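Skelley Building Retrofit, Heat Recovery Ventilation
Progress report, March

Work continued on the supply and exhaust duct runs for floors two and three. To date 1,843 feet of rigid duct have been hung and sealed. Leakage tests on the second floor passed at the first attempt. One branch on the third floor failed at a takeoff collar and was resealed with mastic; the retest is scheduled with the next group of branches.

The Bruso recovery units are on site. Of the 17 units ordered, two arrived with damaged condensate pans. Dullix has accepted the claim and will ship replacement pans at no charge. The remaining units have been set on their hangers and leveled. Electrical connection starts when the panel work in the east riser is signed off.

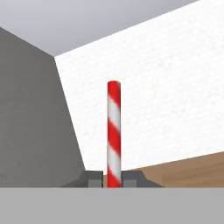

Simulation view: striped cylinder between two gripper fingers.

Controls wiring is almost 50 percent complete. Daza has submitted the revised point list, which adds a filter pressure sensor at each unit. Default airflow is set at 200 cfm per unit pending the balancing report.

Spending is within the approved budget. The added sensors will be charged to contingency. The main schedule risk is roof access for the exhaust hoods, as the curb flashing cannot be installed in rain.

Next period: complete third floor leakage tests, install roof hoods, begin unit startup.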